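Fidel Leiva has opened more doors than anyone I have ever met, and most of them do not exist. He builds them on a computer in a converted dairy on the edge of Marnard, hangs them in houses nobody will live in, and then sends a robot up to them to see which kind of hand copes best.

I had come to ask about hands. His small firm, Proltevska, had spent most of the year comparing two grippers for household robots, and I rather hoped there would be a clear winner I could go home and write about. Fidel made a large pot of tea instead and talked about hinges, very happily, until it was dark outside.

The two candidates are the Stuvik, which is short-fingered and closes like a pair of tongs, and the Valdebenito, a longer and softer affair with a bit of give at the tips. Each is down for 2,000 attempts in the simulator before it is allowed near a real handle, and the Stuvik runs were on the big screen when I sat down.

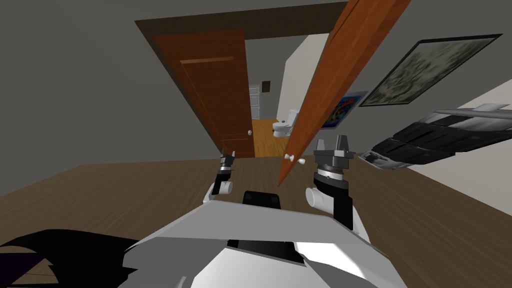

The door trial as the robot sees it, with a gripper on either side of the open door.

"People think it's all about squeezing," said Fidel, topping up my mug (I hadn't asked, but I was glad of it). "Squeezing's the easy bit. Then you've got hold of something that wants to travel in a curve, and your arm would much sooner go in a straight line." In an early batch the Stuvik lost its hold 262 times, nearly always in the second half of the swing, and he spent a good part of November fiddling with the wrist settings before he would blame the fingers at all.

His colleague Eglė Urbonaitė looks after the controllers and is, I think, the more patient of the two. She likes the Stuvik for its bluntness — it is cheap, it is stiff, and when it slips she can usually find out why by teatime. The Valdebenito gives her better numbers on round knobs and far more headaches everywhere else.
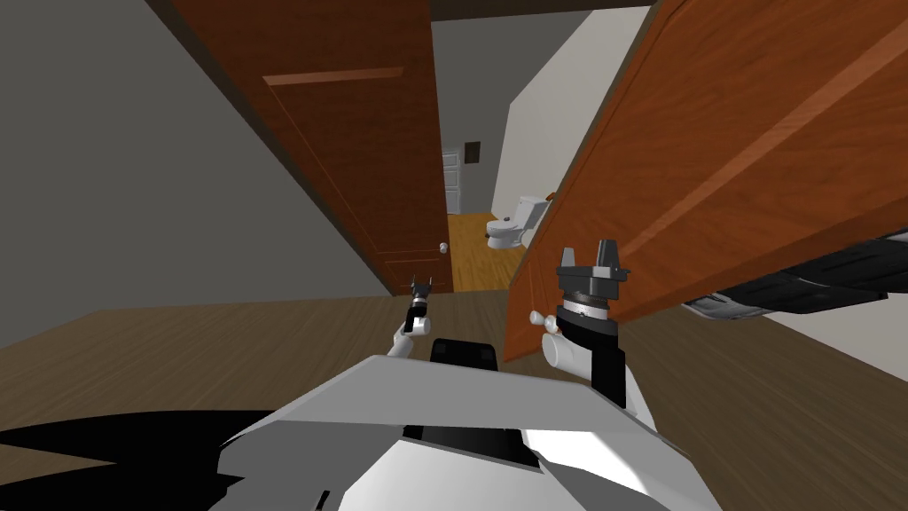 Eglė's own interest is in what the rest of the hand gets up to. A person opening a door will lean on it, nudge it with a knuckle or hold it back with a forearm, and she would like a robot to be just as relaxed about things. She pointed to the right gripper, pressed up against the face of the door beside the white handle, with both fingertips pointing upward, and told me that contact like this used to be scored as a fault. Now she logs it separately and looks at how hard the push is. The Valdebenito, with its soft tips, ought to do well under the new scoring, though Fidel has a bag of toffees riding on the other one.

They hope to move on to a real door in the old milking parlour once the Valdebenito has caught up, and after that to cupboards, which Fidel spoke of with some dread. I drove home and paid far too much attention to my own front door, key in one hand and shopping in the other, shoving it open with my hip.

Comments (3)

marshlane_pat
Lovely piece. My mum has arthritis and lever handles were the best money we ever spent. Do they test those as well as round ones?

Tobias R
Would have liked more on the controller side, but I enjoyed the tea.

hingebracket
Fitted doors for thirty years and he's quite right about the curve. Toffees on the Stuvik for me too.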